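Stelside Graded Listening Set
Level 2 (Lower Intermediate)

Home > Classroom Resources > Listening > Stelside Graded Listening Set, Level 2

Format: audio download with printed workbook and teacher's guide
Publisher: Disus
Suitable for: learners aged 11 and up, including adults
Availability: in stock

Overview

The Stelside Graded Listening Set is a course supplement for English learners who can read at a fair level but lose the thread when people speak at normal speed. Level 2 has 30 recorded conversations, each between two and four minutes long, with a workbook unit to go with every one. The recordings stay within a core list of 2,000 word families, so most learners at this level will already know the words on paper. The work is in recognising them by ear.

Each conversation is recorded twice. The first version is spoken clearly with short pauses between turns. The second has the same script at an everyday pace, with the contractions, dropped sounds and overlaps that were left out of the first. Teachers can play either version first. The teacher's guide has notes for both orders.

The topics are ordinary ones: booking a dentist, returning a jumper, asking a neighbour to water the plants, explaining a late assignment. Speakers have a mix of accents, with Australian voices in a little over half of the units and the rest shared between New Zealand, Canadian, Irish and Indian speakers.

What's in the set

Audio files for all units, both speeds (MP3, downloaded from your account page)
Student workbook, spiral bound, black and white
Teacher's guide with full transcripts and answer key
Unit tests, printable, one for every five units
Word list sorted by unit and by topic

The workbook is sold on its own for schools that already own the audio. The transcripts are in the teacher's guide only. We have been asked to put them in the back of the workbook and have decided to keep them separate, as too many students read along before they have listened.

How a unit works

A unit takes one lesson of 45 to 50 minutes, or two shorter ones. Students listen once for the general idea and answer two questions. They listen again with a gapped summary, then do a short section on one sound feature, such as the weak form of "to" or the way "did you" runs together. The last page is a speaking task on the same topic. It can be set as homework if students have someone to practise with or can record themselves on a phone.
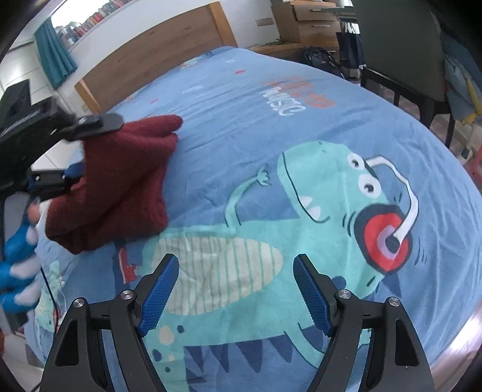
Can the set be used without a teacher?

Most adult learners manage well on their own with the workbook and the teacher's guide, which has all the answers. Younger students will need someone to check the written sections and listen to the speaking tasks.

Changes in the second edition

The second edition replaces the first, which came on CD. Four units have been rewritten, mainly the ones about posting letters and paying by cheque. The gapped summaries have more room for handwriting. Unit numbers have not changed, so classes with a few old workbooks can keep using them, but units 6, 11, 19 and 24 will not match the new audio.

Other levels and related titles

Level 1 and Level 3 follow the same layout. Level 3 moves to longer recordings, including talks and radio-style interviews. Schools that want a reading course at the same level often pair the set with the Budura Readers, which cover many of the same topics. For pronunciation work we suggest the Uysal Sound Cards - 70 cards with a minimal pair on each side - although the two were not written together and the order of sounds is different.

Licence

A single licence covers one teacher and that teacher's classes. A school licence covers all staff at one campus, up to 300 enrolled students. Larger schools should contact us for a quote. Audio may be stored on a school server or learning platform behind a login. It may not be posted on a public website. Workbooks may not be photocopied, but the unit tests may.

Ordering and delivery

Printed items are sent within two working days. The audio link is emailed when payment clears - check your junk folder before writing to us. Schools can order on account with a purchase order number. Orders for the start of a new term should be placed early, and the warehouse closes for stocktake for the first week of August.

Printed items can be returned within 30 days if they are unmarked. Audio downloads can't be refunded once opened. Two sample units with audio are free from the Downloads tab.

Page last updated June 4, 2024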